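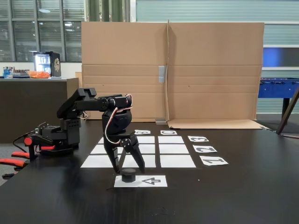

October 8, 2026

Sourdough log, loaf 13

Starter fed at 6:40 this morning, one part old starter to five parts flour and five parts water by weight. Kitchen at 69 degrees. By noon it had doubled and the top was slightly domed. I have been using it before the peak since loaf 9, because past the peak the crumb comes out more sour than anyone in this house wants.

Flour is the Cetlow bread flour again. I finished the bag of Erkesix whole wheat on loaf 12 and have not replaced it, so the whole grain portion today is rye from the jar in the pantry. The jar has no date on it. It smells fine. I wrote the date on a piece of tape and stuck it on, which only tells me when I labeled it.

Dough: 427 grams of bread flour, 48 grams of rye, 342 grams of water, 95 grams of starter, 10 grams of salt. Not counting the starter, that is 72 percent water. Loaf 11 was at 76 percent and spread on the stone, and I do not want to repeat that until I have the shaping under control.

Mixed flour and water at 12:15 and let it sit for 40 minutes. Added starter and salt. Water temperature was 84, dough temperature after mixing was 77. Target was 78. Close enough to leave the schedule alone.

Folded at 1:30, 2:00 and 2:30. After the second fold the dough held its edges for a few minutes. After the third it pulled away from the bowl in one piece. I skipped the fourth fold, which I usually do out of habit and which did nothing measurable on loaf 10.

Divya Varghese called during the third fold. She is running the same formula at her place with tap water instead of filtered and her bulk rise is finishing 50 minutes sooner. Her kitchen is 74 degrees, so the water cannot be separated from the temperature. I asked her to do one in the closet, where it stays at 69. She said maybe next week. She also wants her Vimura basket back. It is the oval one and I have used it for the last four loaves, so I need to either buy one or go back to the colander and towel.

Marked the straight-sided jar with a sample of dough at the start of the bulk rise. At 5:10 the sample was up by half. The dough in the bowl looked slightly behind it. A small sample warms faster than a large mass, and I should stop treating the two as equal. Gave the bowl another 25 minutes.

Shaped at 5:35. Some tearing on the left side where I pulled too hard. Into the basket, seam up, rice flour on the cloth, plastic bag over everything, into the refrigerator at 5:50. Refrigerator reads 38 on the middle shelf and 41 on the door side. Basket is on the middle shelf. 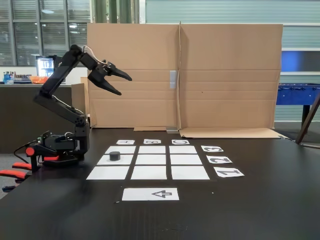

Baking plan for the morning

Oven on at 6:00, pot inside, 475 degrees. The dial runs low. The oven thermometer showed 450 at that setting on the last two bakes, so set it to 500. Score at 7:00 straight from the refrigerator, one cut, off center, blade held flat. Lid on for 20 minutes, then off, dial down to 460, another 22 minutes. Pull when the center is 208.

Cool on the rack for 3 hours before cutting. I cut loaf 12 after one hour and the knife came out gummy.

Half goes to Lụa Tạ, who is trading me a jar of her pickled mustard greens for it. She asked for no rye. I read that message after the dough was mixed. Will tell her in the morning and offer her all of loaf 14.

To buy: bread flour, rice flour, blades, a basket.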